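The Folo Portable Solar Kit — My Pick for Small Balconies

I've been selling small solar gear out of the Kultari shop long enough to know the question that comes through the door most often, and it goes like this: "I rent, I have a balcony, can I do anything at all?" Yes! You can do a fair bit, and the Folo is what I hand people first.

It's a folding panel and a battery box, sold together. You hang the panel on the railing or lean it against a wall, run the cable inside, and plug your things into the box. It doesn't touch your apartment's wiring, so you won't need an electrician (or a long talk with your landlord, although do check your lease before you hang anything off a railing).

What it runs

The battery holds 600 watt-hours. In my own kitchen that covers the router, a couple of lamps, both our phones and my old laptop through an evening, with some left over in the morning for the radio. It will run a small fan all night. It won't run a space heater or a hair dryer for any useful length of time, and please don't buy it for that — I'd rather talk you out of it now than take it back in two weeks.

On the front there are 2 wall-type outlets and a row of USB ports. The display shows how much is coming in and how much is going out, and I'll admit I spent most of my first weekend with it just standing there watching the numbers go up when the clouds moved off.

Charging it

On a clear day with the panel facing south, I get from empty to full in 8 hours. My balcony faces a bit east, so I lose the late afternoon, and in winter it takes me two days. You can top it up from a regular wall outlet too, which I do the night before a storm.

Tilt matters more than people expect. The panel has fold-out legs with three positions, and I use the steepest one from fall to March, then drop it down for the summer. Wipe the panel with a damp cloth when it gets dusty. Pollen season is the worst!

Small parts and spares

The kit comes with connectors, two adapter tips, spare fuses and a bag of railing clips. Keep them together, because the adapter tips are tiny and we only get replacements from Semska every so often. Any divided box with a lid will do the job.
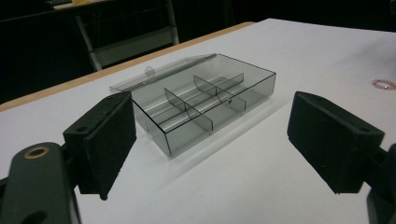
What people ask me

Can it stay out in the rain? The panel can. The battery box can't, so keep it indoors or under good cover.

Can I add a second panel? You can, and the Y-cable is sold separately. Brijesh Maurya at our service bench runs his that way and is very happy with it. Buy the same model, though. Mixing in a panel from another maker can push the voltage too high for the box.

Will it fit my railing? The clips open wide enough for most round and square rails. If yours is a solid wall or glass, get the Bhardwaj strap set instead (we keep it next to the register).

How loud is it? There's a fan that kicks in when you're drawing a lot of power. I hear it in the bedroom and don't notice it in the kitchen.

Ordering

We're restocked as of 18th January, in gray only. The green ones are on the next truck and I don't have a day for it yet. Pick up at the shop or have it shipped — the panel and the battery go out as separate packages, so don't panic if just one shows up. The warranty is 2 years on both parts, and you'll need your receipt, so take a picture of it before it fades.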